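Storage bin

A storage bin is an open or lidded container with a flat floor and raised sides, used for keeping loose goods together until they are wanted. The word is an old one in English and was first used for mangers and corn chests, and in country speech it kept that meaning long after towns had begun to use it for anything into which rubbish might be thrown. This article deals with bins for keeping things in, and leaves those for throwing things away to their own page.

History

Farm bins were for the most part built where they stood, and were often too large to be taken out through the door again. The granary at Fekulberg still has a row of them along its north wall, made of broad planks and rubbed smooth at the front by generations of people leaning over to reach the last of the barley. Children were commonly set to this job, being small enough to climb inside, and there are several fond accounts of it in the parish memory book.

Smaller bins that could be carried came in with the workshop trades. At Louro, the button makers sorted their stock into shallow trays and only later moved to deeper bins, which saved on shelf room but made it a good deal harder to find anything at the bottom. The Sullville hardware store, which is very proud of its fittings, had 426 of them behind the counter at its busiest, each with a sample of its contents tied to the front with string.

Shape

Most bins have either straight or sloping sides. Straight sides make the best use of a shelf, and are usual where space is dear. Sloping sides, wider apart at the top than at the bottom, let empty bins nest one inside another, and they also make it easier to get a hand into the corners, a kindness that anyone who has chased a single washer round a square box will appreciate. The price is a smaller floor, so that a sloping bin holds less than its rim would suggest.

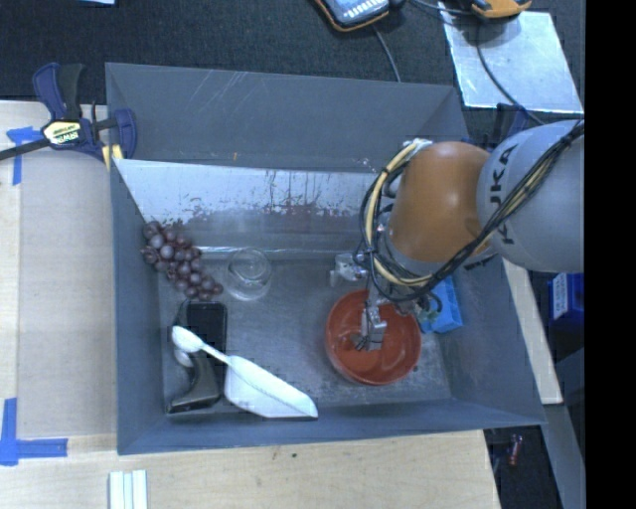
Sarmīte Mägi writes on the talk page that the section is too kind to sloping sides, and that in her experience small parts ride up the slope and spill over the rim whenever a full bin is moved in a hurry. She would like to see a line about inward lips, as fitted to the Prinon pattern, and the suggestion seems a fair one.

Care

Bins used for food should be emptied fully before they are filled again, as old grain left in the corners will spoil the new. Metal bins do best in a dry room, raised a little off the floor. Labels are better placed on the front than on the lid, lids being easily swapped.

See also: Crate; Hopper; Manger; Tea chest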